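Pince qui lâche ou suivi qui saute : comment je cherche la panne

Chez Plareck, on enregistre des gestes sur table avec deux pinces tenues à la main, et au bout de 62 prises j'ai eu droit à la panne classique : dans le logiciel (nous, c'est Duswood), la pince droite se met à se téléporter ! Un coup elle est sur la table, un coup elle est à l'autre bout de la pièce. Sur 294 prises, j'ai dû en jeter 19 avant de comprendre, alors je vous donne ma méthode.

Commencez par tout arrêter et poser les pinces. Ensuite, suivez chaque câble avec les doigts, du boîtier jusqu'au harnais (pas juste un coup d'œil, vraiment avec les doigts). Chez moi le connecteur avait pris du jeu, et dès que je tendais le bras, hop, coupure. Rebranchez, laissez une boucle de mou et fixez-la à la sangle.

Puis refaites un essai à deux mains, les cubes à marqueurs bien dégagés : 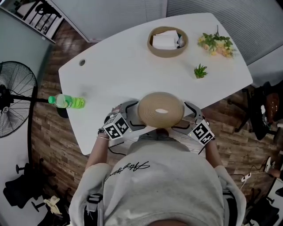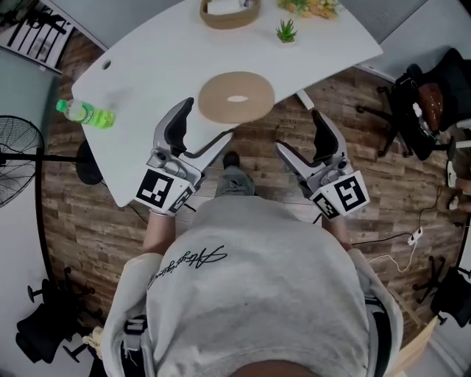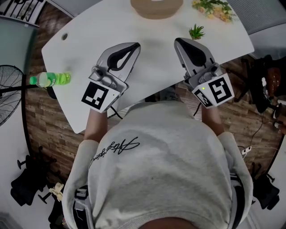

Pendant l'essai, gardez la courbe de position ouverte sur un deuxième écran. Si elle saute quand vous pliez le poignet, c'est le câble. Si elle saute seulement quand un cube passe derrière un objet ou derrière votre manche, c'est un marqueur masqué, et là il suffit de changer d'angle. J'ai confondu les deux pendant une bonne matinée, je vous laisse imaginer mon humeur...

Côté sécurité, deux choses que je fais maintenant à chaque fois : je dégage mes pieds des rallonges avant de me pencher, et je ne mets jamais un doigt entre les mâchoires tant que c'est sous tension. Ça pince fort, ces bêtes-là !

Une fois la courbe propre, relancez jusqu'à 2 prises à blanc, supprimez-les, et recalibrez avant de reprendre la série. Et notez le numéro du câble fautif sur un bout de scotch, le mien était retourné dans le tiroir avec les bons.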